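Home | What we do | Our rooms | Work with us | Find us | Contact

Sorting helper, household and lost things (part time)

Mistura is looking for a patient, cheerful person to join us at the sorting table in our Ollow building. We take in the odds and ends that people leave behind or no longer want, sort them into bins, and find out which of them can go to a new home. If you are the sort of person who can't walk past a muddled drawer without wanting to put it right, do please read on, as we may well be looking for you!
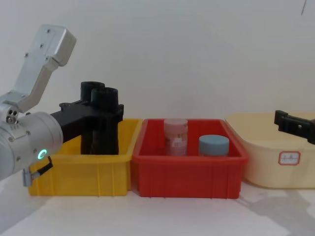
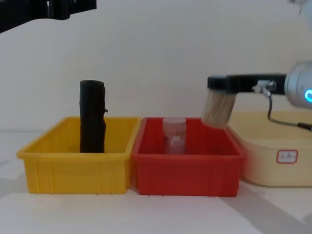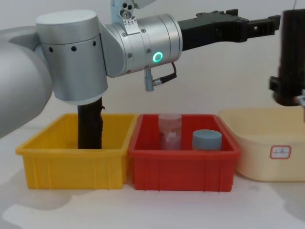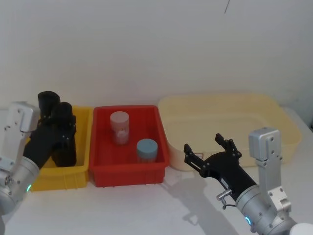

Theophilus Nartey: What I'd say to anyone thinking of applying is that the sorting is slower than you expect, and that's fine. In my first week I kept putting jars in with whatever they had arrived with, and it took me a good while to learn to stop, look at the thing in my hand and ask where the next person would go looking for it. Once that had sunk in I enjoyed it enormously, and I still do.

We were very pleased to get that, and it says the main thing better than our old advert did. The rest of the job goes like this. Boxes come up from the Baidoo store in the morning and are emptied on to a table a few things at a time. Jars and small tubs are kept together, with their lids on, and they stand upright so that labels can be read. Things for outdoors and hobbies have a bin to themselves (we get a surprising number of binoculars, and people are always so glad to have a pair). Larger pieces go in the biggest bin we can find, and anything puzzling is put to one side until there are two of you to puzzle over it together.

When a bin is full, you write out a slip for it and carry it through to the shelves. A full bin can be heavier than it looks, so do tell us if lifting is difficult for you and we will share the work out differently. We have done this before and it is no trouble at all.

Hours and pay

The post is for 4 mornings a week, starting in January, and we can be a little flexible over which mornings they are. Pay is £50 for each morning, with a hot lunch if you would like to stay for it, and most of us do. There are 5 of us on the sorting side at present, and in a busy month we get through 300 boxes between us, though there are quiet spells too, when we wash bins and catch up on the slips.

What we hope you will bring

You don't need any certificates, and you needn't have done this kind of work before. We would like someone who is careful with other people's belongings, who can read small print on a label (glasses are perfectly all right!) and who doesn't mind doing the same job several times over in a morning. A liking for company helps, as the table is a chatty place. Some knowledge of the Jultness slip system would be handy, but we can teach you that in an afternoon.

How to apply

Please write a letter or an email to Jörg Buschmann at the Ollow building, telling us a bit about yourself and about something you once sorted out and were pleased with. It could be a shed, a button tin or a whole house. A page is plenty. Letters should reach us by 18th August, and we will reply to everybody. If you would like to see the room before making up your mind, ring the bell any morning and ask for Jörg, who will be happy to show you round.

We use cookies to remember your settings and to see which pages are read. Accept all | Choose cookies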